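Home · Notebook · Parts bin · Wiki · Log in

Filed under: arm build / simulation

September, late evening

Arm is still in pieces on the bench at Nomalley, so more time in the simulator. Costel Nedeljković says the pick-up policy is good enough to put on the hardware as soon as the Wuisan servos are in. I doubt it. Went through stills from his wrist view before believing anything.

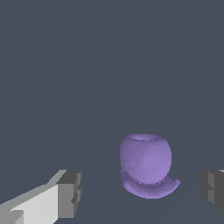
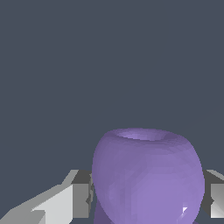

Wrist view, sim, purple mug. Handle shows in the first still.

Things I don't like:

Plain gray-blue behind everything. Our bench has tape, screws and a window. A policy raised on this has never had to ignore anything.

The mug mesh is coarse, you can see the facets. If contact is worked out on that same mesh – and I haven't found the setting that says otherwise – then the grip numbers are partly numbers about polygons.

In the second still the left finger is right up against the purple. Fine, but a still says nothing about force. Costel reads it as a grasp. I read it as two things close together.

The log claims 579 good picks. I asked what counts as good and got "it lifted." For how long? Friction is at the Tisen default, which I wouldn't trust for a printed finger.

Plan: rerun 200 with friction cut, random backgrounds on, handle turned to 4 positions. If it holds up I'll stop complaining – for a while. No servos get powered before then.

Still need to order finger pads. Histex sample too stiff.

Shared workshop notebook · Questions to the bench list · Back to top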